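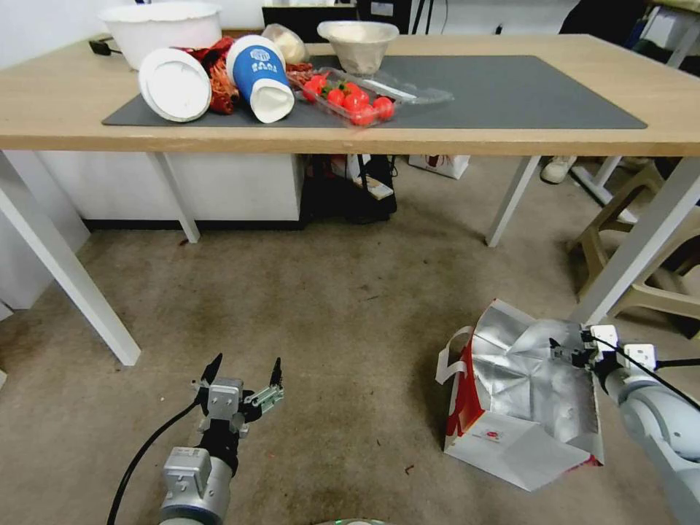 Right gripper in the mouth of the foil-lined bag, left one standing by.

Prendthorpe Robotics Club, progress report to the Eller Fund, 15 July 2026

Hi all, we're at the halfway mark and I have plenty to tell you! The big push this term has been our table-clearing task, which the students named Lelard (don't ask me, I was outvoted). The idea is that the two arms work together on an after-lunch mess: one handles the bag, the other picks up the rubbish.

We've logged 34 full runs so far, and bags have been our biggest headache by far. The foil-lined ones crumple and shine, and the vision code still gets muddled by the shine. Paper bags are easier to see but they fold shut if you grab them in the wrong spot, so the Paracha team (our grade nines and tens) rewrote the grasp routine to go for the edge. I'm really pleased with that bit of work.
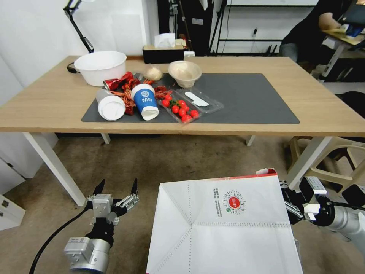
Holding a paper bag by its edge, with shells, cups and tomatoes still on the mat.

Cups on their sides are coming along nicely. Crayfish shells, not so much, and a spoon lying in a lid is still a coin toss.

On money, we've spent about 40 per cent of the grant, mostly on fingertips and cables. I'd like to move a bit of the travel line over to spare parts if you're okay with that. We have 9 students coming regularly and hope to have the whole task running start to finish in September.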